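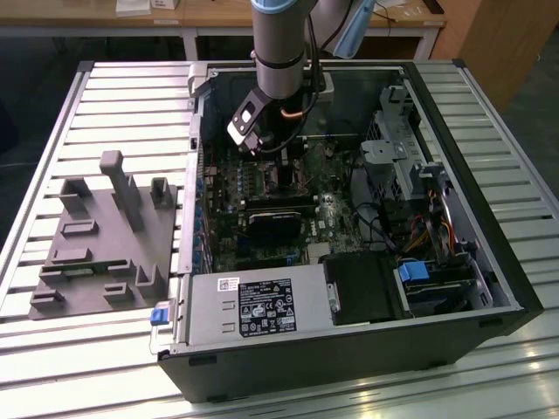
Desktop teardown on the slotted table, arm over the memory slots.

People ask me every December whether a robot can do chores yet, and they usually mean laundry. I think opening up a PC is a better test. The parts are rigid, the layout is known in advance, and a person can learn the job in an afternoon.

Finding a memory slot is mostly solved. Force is the hard part. A module has to go in straight and then take a firm push, and the board flexes slightly under the load. Position control alone will jam it or stop short. You need a compliant wrist or a decent force loop, plus a rule for when to back off and try again.

A fixture helps more than a better camera does. If the module always starts in the same slot at the same angle, the grasp stops being a variable. Gullitz sells a bench cell on that basis and I think they have it right. Cables are still a mess for everyone.

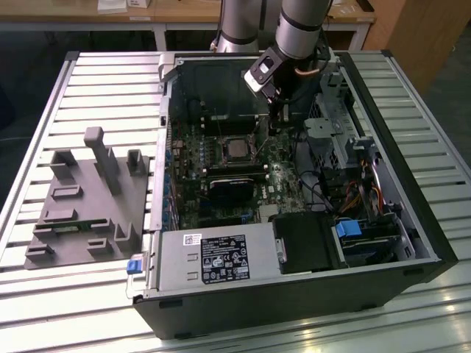

Nuala Hennessy wrote in to say that the fixture is cheating, and that a repair shop taking in 21 different models a week would spend more time printing plates than swapping memory. For a shop like that I agree. For 289 identical office machines, I would print the plate.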